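Zoten Divided Bin, White

Every household that owns building bricks has a system, and the system is usually a pile. The Zoten divided bin is for people who have decided they would like two or three smaller piles with walls between them.

It's a tall-sided white plastic bin with a fixed divider. The divider does not lift out, because our first version had one that did, and it spent most of its life under couches across Rurdale. We have the emails.

The walls are high enough that a child has to mean it when tipping things out. They also wipe clean with a damp cloth, which you will do in March, when you find out what has been living at the bottom since the holidays. 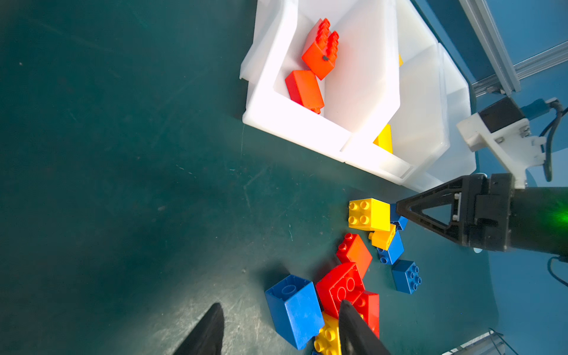
Sort by color, by size, or by which kid is currently speaking to which. Customers in Skodville tell us they use theirs for art supplies, dog leashes, seed packets and, in one case, the good scissors. We don't judge. The bin holds what you put in it and has no opinions on categories.

What it won't do: keep anything sorted. We tested this at length in our own homes and the bricks won.

Details

Material: plastic, white only. We tried beige. It looked like a filing cabinet had given up.
Care: warm water, mild soap. Keep out of the dishwasher, whatever your brother-in-law says.
Stacking: up to 5 high when empty. Full bins stack too, for a while.
Warranty: 7 years against cracks in normal use. Standing on it to reach the cereal is not normal use, though we understand the impulse.
Item number: 117

Made in batches of 500 at the McIntyre plant. When a batch runs out, the next one takes almost a month, so the button may say "Sold out" for a bit. It does come back. Lids are sold separately and fit this size only, so please check the item number before you order one for the old bin.

Contact us | Shipping and returns | © Zoten Home Storage, Rurdale | Back to top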